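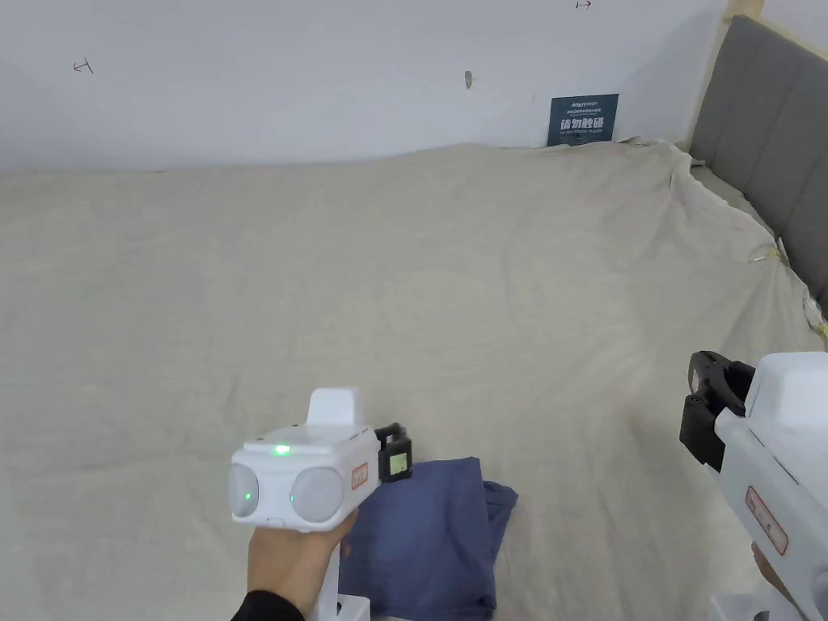 Do hand-held grippers really teach a robot to fold, or just record me folding?

Search the help pages Search All topics Popular Unanswered

Posted in November by Mamta Vashisht

I'm trying to decide if this is worth any more of our evenings. We're a small shop, and the plan (not mine) is that a two-armed robot will fold clothes on a bed. To teach it, one of us holds a white gripper in each hand and folds the thing with those. The photo is from a bed setup, dark blue cloth on a beige sheet, so you can see how we work.

The kit came through a reseller called Edmont, whose pitch was that 83 good demonstrations of one fold would be plenty. We've done those. The trained policy picks up a corner, drags it a little way, and lets go in midair. Edmont now says we need 3,000. That is a big jump for people who sounded so sure the first time.

My doubt is more basic. When I fold with these things I'm using everything I know about cloth. I feel it slip, I lean in, I turn my wrists in ways our arms may not be able to. How much of that gets into the recording? And would we be better off driving the real arms by remote control, slow as that is? We tried it one Friday and got 7 usable folds before lunch, and my neck hurt.

Please don't tell me to collect more data unless you can say why.

4 replies hidden by filter Show

Elínborg Oddsson

You're right to be suspicious of the number. I wouldn't trust either one. What matters is whether the demonstrations differ in the ways your real job will differ. If the garment always started in the same place, you have one demonstration many times over.

Before you record anything else, take your existing recordings and replay the gripper paths on the real arms with no cloth. Don't train anything, just replay. We did this on a towel project at Stustholm and 11 of the paths asked for a wrist angle the arm couldn't reach. The software had quietly moved them to the closest pose it could manage, and the fingers ended up beside the fabric. Everyone had been blaming the training.

Then look at the moment the jaws close. People squeeze early and fix it with a small tug. With a gripper in your hand you hardly notice doing it, and the robot copies the early squeeze without knowing what the tug was for. Record some folds where you stop dead for a second before each grasp. It feels silly and the folds look worse. Ours trained better, though I can't promise it was the pausing that did it, we also changed the lighting that week.

As for remote control, it at least can't record a motion your arms are unable to make. But you saw the pace. I'd use it for the failures only: let the robot try, take over when it drops the corner, and save those takeovers. A few of those should tell you more than another pile of clean folds.

Also check that wrinkles in the sheet aren't being treated as edges of the garment. Put the same garment on a bare tabletop and see if the picking changes. If it suddenly gets better, the bed is your problem.

dwivedi_bench

We have the Ellier setup and it works fine. Just do more demos. Are you calibrating every time?

Mamta Vashisht

To the second reply, yes, every session, and that's the advice I asked not to get.

Elínborg, the replay test is a good idea and I'm annoyed that Edmont never mentioned it. I ran it on a handful tonight. Left arm looks believable. Right arm stalls near the end of the second fold, each time in the same spot, so I'm going to go through the rest before anybody picks up a gripper again. Still not convinced about pausing before each grasp. I'll try it on one shirt.

Get the weekly digest of unanswered posts. Enter your email Sign up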